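Vendiston bench notebook, November, started 9.40 am

Still on the big question for Tundstead: can the arm do the fiddly half of a workstation refurb, the bit we all do on autopilot with a cup of tea going? Folding towels we've argued about enough. Today is computers, and I'm very happy about it!

Gretance is running the new wrist view. Planner settings as last time, speed cap 200, grip limit left at 7 until I trust it.

1. Memory side
Four empty slots by the coin cell, labelled DIMM1 to DIMM4 for CPU1. Latches go white, black, white, black, which ought to be a gift for the vision side. Glare off the folded steel is the thing to watch. Would like a matt sheet to try over it. 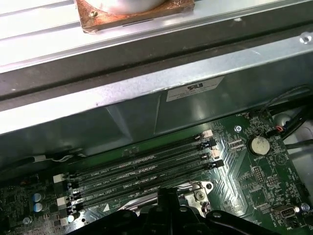

2. Processor side
The part I've been itching to get to. A chip is small, flat and slippery, and the pins in the socket are far less forgiving than a bin of bolts. Lovely to see the fingers hold one by its edges! Tilt still wants work: I'd like it level well before it gets near the pins. Vishwakarma's notes suggest a slower last stretch, so try 260 steps there.

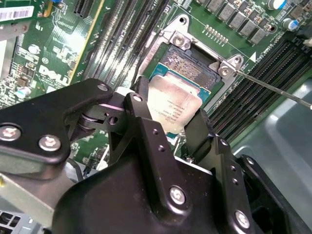 Chip in the fingers over the open socket, screwdriver at the bracket screw.

To do: softer finger pads, log the tilt angle, ask Tundstead for more scrap boards.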